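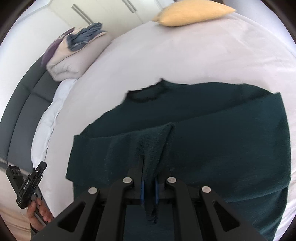
Posted in: Help Wanted > Home & Household > Part-Time

Home | Listings | Post an Ad | My Saved Ads | Help

Wanted: a patient person who likes folding clothes (sweaters, mostly!)

Hi everybody! I'm looking for somebody to come fold laundry with me a couple of afternoons a week, starting in June, and I'm putting it up here because the last time I posted on this site I found the best window washer in the county.

I run a little laundry and mending service called Mumitz out of the ground floor of my house in Berisha. We pick up, we wash, we fix what needs fixing, we fold, we bring it back. I do the washing and I do the mending and I love both of them. The folding has gotten away from me. I took on the winter storage orders this year (people send me all their knits at the end of the cold season and I get them clean and ready to put away) and I have almost 400 pieces to get through, and a whole lot of them are sweaters. Crew necks, V-necks, cardigans with buttons and cardigans missing buttons, big fishermen's things that weigh as much as a dog.

So what would you be doing? You'd be folding on a bed. I know, a table would be the normal thing! I have a table and I tried it for a year and I went back to the bed. There's a guest bed in the back room with a pale duvet on it, and I like how a sweater sits on something soft while you're working. It doesn't slide off on you, and lint shows up against the light cover so you can catch it before it goes into somebody's bag. If you're tall and it bothers your back, tell me, and we'll put the table up for you instead. I'm short, so the bed is just right for me.

The way I fold a sweater, and the way I'd want you to fold them too so that all the stacks match:

Lay it out flat and smooth it with your hands from the collar down. Fold one sleeve in across the body, so it makes a nice wide band, then the other one over it. Watch the shoulder, it likes to bunch up right where the collar meets it. Then bring the bottom hem up to the middle and fold once more to the collar. Chunky ones only get the one fold. Don't tug! If there's a crease going corner to corner, somebody has pulled on it, and you're better off opening it up and starting again. Ribbed knits will forgive you for a lot but the fine ones hang on to a crease forever.

Other things that come up in an afternoon:

Going over dark colors with the lint brush. Greens and navies and blacks are the worst for it, you'd think you were done and then you turn your head and there are more specks.

Looking for moth holes, loose threads and stretched cuffs, and pinning a paper tag on anything that needs to go to my mending pile. You don't have to mend. If you want to learn how, I will teach you and be thrilled about it.

Bagging up finished orders. We use the cotton storage bags from Platska with the drawstring, and each one gets a slip with the customer's name and a list of what's inside. Please have handwriting that people can read (mine is terrible, which is half of why I need you).

Once in a while, riding along on a drop-off, if we've got a big one. This isn't required.

Hours and pay. I'd like you 2 afternoons a week, and I'm easy about which ones. We start at one o'clock and go until everybody's tired of it, usually close to five. Pay is $17 an hour, paid in cash or by check at the end of each week, and you get your own laundry done for free for as long as you're with me. I'm told that's the real draw. There's coffee, and there's a radio, and you get a say in the station. The job should last all through the summer, and if we get along I'd be happy to keep you on for the fall when all of these have to go back out again.

Who I'm looking for. You don't need any experience. My first helper had never folded anything but dish towels and she ended up faster than me. You should be okay standing for a few hours (with breaks, of course), okay around wool and around the cedar blocks I keep in the closets, and able to lift a full bag. Students are welcome, retired people are welcome, folks who want a quiet few hours away from their own house are VERY welcome. I do ask that you don't wear perfume or strong hand lotion to work, it gets into the knits and the customers notice. No smoking, same reason. And short nails or careful nails please, on account of the snags.

Getting here is simple if you have a car and still fine if you don't. The Wikau bus lets you off at the bottom of my street and it's a short walk up, a bit of a hill. Park in the driveway behind the van.

How to apply: just reply through the site with your name, which afternoons are good for you, and a line or two about yourself. I don't need a resume. I'll call you and we'll set up a time for you to come over and fold a few things with me, and I'll pay you for that hour whether it works out or not. If you've got a favorite sweater that's pilling, bring it along and I'll run the comb over it while we talk.

Looking forward to hearing from you!

Vasilis Popescu
Mumitz Laundry & Mending

Save this ad | Share | Report | More in Part-Time

Comments (5)

knitwit_dee
Is the wool mostly hand wash stuff? I'm a little sensitive to some detergents, so wondering what you use before I write in.

Vasilis P. (poster)
Hi Dee! It's an unscented wool wash, and everything has been rinsed and dried by the time it gets to the folding room. Come smell a sweater first if you want, no problem at all.

marlow50
Would you take somebody for one afternoon instead of two? I watch my grandson the rest of the week.

Vasilis P. (poster)
I'd sure think about it! Maybe I could find another one-afternoon person to split it with you. Send me a message.

tootsie_r
He did my husband's cardigans last spring and they came back folded so nice I didn't want to put them in the drawer. I disagree about the sleeves though, I do mine straight down the back.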